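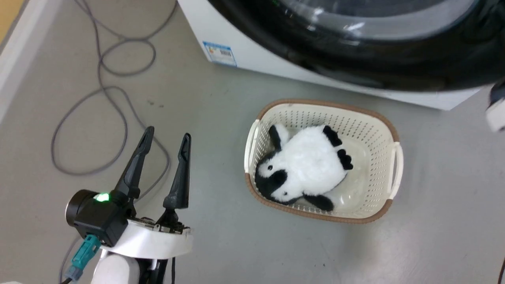
Stofftier im Wäschekorb, dahinter die Waschmaschine

Iltov im Test: Bilder sammeln für Wohnung und Haus
Von Solomiia Marchuk

Seit März benutze ich Iltov, ein Programm zum Sammeln von Bildern aus dem Internet und aus der eigenen Kamera. Ich habe den Jahreszugang für 40 Euro gekauft, mit meinem eigenen Geld. Vorher hatte ich meine Sammlung bei Dakau, und davor einfach in Ordnern auf dem Rechner, die «Bad», «Bad neu» und «Bad wirklich neu» hießen.

Ich sammle Bilder, wenn ich etwas in der Wohnung ändern will. Waschbecken, Fliesen, Griffe, Lampen, auch Farben an der Wand. Von zwanzig gespeicherten Bildern benutze ich am Ende vielleicht eines, aber dieses eine muss ich dann finden können, am besten mit der Seite, von der es kommt. Danach beurteile ich so ein Programm.

Der Umzug

Bei Dakau kann man die eigene Sammlung als Archiv herunterladen. In meinem Archiv lagen 1187 Bilder. Iltov hat die Datei ohne Beschwerde angenommen und nach einer Weile «Import abgeschlossen» gemeldet. In der neuen Sammlung waren dann 953 Bilder. Eine Liste der fehlenden gab es nicht, auch keinen Hinweis, dass überhaupt etwas fehlt.

Ich habe dem Kundendienst geschrieben und am nächsten Morgen eine freundliche Antwort bekommen: Bilder, die das Programm für doppelt hält, werden beim Import ausgelassen. Das kann man in den Einstellungen abschalten, unter «Erweitert», ganz unten. Nach dem zweiten Versuch war alles da. Bei mir waren die «doppelten» Bilder oft dieselbe Fliese in zwei verschiedenen Farben, also gerade das, was ich vergleichen wollte. Diese Einstellung gehört meiner Meinung nach auf die erste Seite des Imports.

Sammeln im Alltag

Für den Browser gibt es eine Erweiterung. Man klickt auf ein Bild, wählt eine Tafel und ist fertig. Die Adresse der Seite wird mitgespeichert, auf Wunsch auch der Name des Fotografen, wenn er auf der Seite steht. Bei Dakau war die Quelle oft nur eine andere Sammlung, und hinter dieser stand wieder eine Sammlung. Wer einmal eine halbe Stunde lang den Hersteller von einem Wasserhahn gesucht hat, versteht meine Freude über dieses kleine Feld.

Die Tafeln selbst sind ruhig gestaltet. Es gibt keine Werbung zwischen den Bildern und keine Vorschläge, die wie eigene Bilder aussehen. Man kann die Größe der Vorschau verändern und zu jedem Bild eine Notiz schreiben. Meine Notizen sind meistens Maße und Preise. Leider werden lange Notizen in der Übersicht nach der ersten Zeile abgeschnitten, man muss also jedes Bild öffnen, um den Rest zu lesen.

Auf dem Telefon ist das Programm langsamer. Große Tafeln laden stückweise, und beim schnellen Blättern springt die Ansicht manchmal wieder nach oben. Ich sammle deshalb fast nur noch am Rechner und schaue am Telefon nur nach, wenn ich im Baumarkt stehe.

Die Suche

Die Suche findet Wörter in Titeln, Notizen und Schlagwörtern. Außerdem soll sie nach Farbe suchen können. Mit kräftigen Farben ging das bei mir gut: Für Dunkelgrün bekam ich wirklich dunkelgrüne Küchen und Bäder. Bei Beige, Sand und Creme ist das Ergebnis ziemlich zufällig, und ausgerechnet von diesen Farben habe ich sehr viel. Deutsche Umlaute sind kein Problem, «Spüle» und «Spuele» führen zum gleichen Ergebnis.

Schlagwörter muss man selbst vergeben. Es gibt zwar automatische Vorschläge, aber sie sind auf Englisch und sehr allgemein. «Interior» hilft mir nicht weiter. Ich habe die Vorschläge nach einer Woche ausgeschaltet.

Teilen

Jede Tafel ist am Anfang privat — das finde ich richtig. Man kann einen Link verschicken, und der Empfänger braucht kein Konto. Unser Installateur, Herr Khosravi, hat meine Badtafel auf diese Weise geöffnet und direkt unter den Bildern kommentiert. Zwei von meinen Lieblingsbecken hat er dort abgelehnt, weil der Abfluss nicht passt. Die Kommentare kamen bei mir sofort an, allerdings jeder als einzelne E-Mail. Eine Zusammenfassung am Abend wäre mir lieber.

Und Drundach?

Eine Kollegin benutzt Drundach, und ich habe es mir zum Vergleich angesehen. Die kostenlose Version ist großzügig, und die App auf dem Telefon läuft flüssiger. Dafür sind alle Tafeln öffentlich, solange man nicht bezahlt, und beim Hochladen werden die Bilder verkleinert. Für Kochrezepte oder Frisuren würde mich das nicht stören. Fotos aus meiner eigenen Wohnung möchte ich so nicht ablegen.

Bewertung

Gut: saubere Quellenangaben, keine Werbung, private Tafeln, Teilen ohne Konto, schneller Kundendienst.
Weniger gut: versteckte Einstellung beim Import, langsame App, abgeschnittene Notizen, Farbsuche bei hellen Tönen.

Von mir bekommt Iltov vier von fünf Punkten. Ich werde den Zugang verlängern, wenn der Preis so bleibt. Wer von einem anderen Dienst umzieht, soll das alte Konto erst löschen, wenn er die Zahl der Bilder auf beiden Seiten verglichen hat.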